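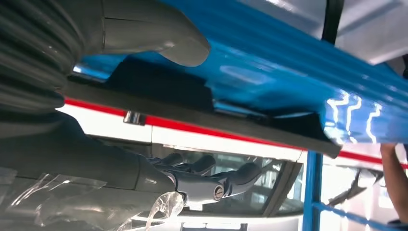

Gripper trials, February: two hands on one arm

We spent most of February putting two grippers through the same set of jobs. One is the Soler, a parallel two-jaw unit we have used for a long time. The other is the Nidis, a hand with several jointed fingers that we bought to see if it could replace the Soler on mixed work. Both were run from the same Zindness controller, with the same wrist camera settings and the same speed limits.

This page is a short record for the people at Kindesero who asked how it went, and for anyone else choosing between the two types. It isn't a full report. The numbers are at the bottom, along with the settings we ended up keeping.

The jobs were plain ones. Pick an item off the floor, lift it clear, carry it over to a crate and let go. Take an item from a person's hand. Give an item back to a person. We used the kind of thing that ends up in a mixed bin: soft packs, shiny wrapped goods, tubes, balls, small boxes. Flat boxes went to the Soler every time. It closes square, it closes fast, and it doesn't care much if the arm comes in a little off center. Round and slippery items were a different matter, and that is where we spent the extra hours.

Plastic film on the arm stayed put for the whole month. It keeps dust and tape glue off the housing and peels away at the end. The one thing to watch is the edge near the wrist. If it works loose it can get into the camera view, and the software then reports an object that isn't there. We lost a morning to that before we cinched it down properly.

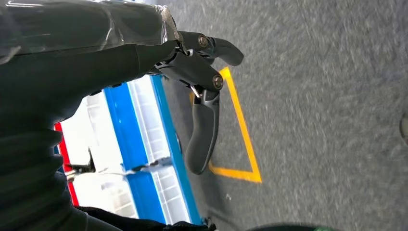 Floor picks were the hardest part of the set. Carpet grabs at fingertips, so the approach height matters more than it does on a hard table. We started with the tips 2 mm off the pile and had a lot of false contacts. Raising the approach and letting the fingers close downward in the last part of the move fixed most of them. The yellow tape gives the operator a target to line up on, and it makes it easy to put an item back in the same place for the next run.

Handovers went better than expected with the jointed hand. The fingers give a little when a person pulls, and people said they liked that. With the Soler you have to wait for the release signal, and new operators tend to tug before it comes.

Results, both grippers together: 163 floor picks tried, 107 good on the first attempt. A pick was good if the item went into the crate without a second grab. Drops on the way over were logged as failures - no partial credit.

Settings we kept: grip force at 40 percent for soft packs, slow close on anything round, wrist camera exposure locked. Auto exposure hunts badly under our ceiling lights when there is something glossy close to the lens.

For now the Soler stays on the box line and the Nidis goes on the mixed bin. Next we want to repeat the floor picks on bare concrete and try a softer fingertip cover. The logs are in the shared folder under the gripper name, with the controller files next to them.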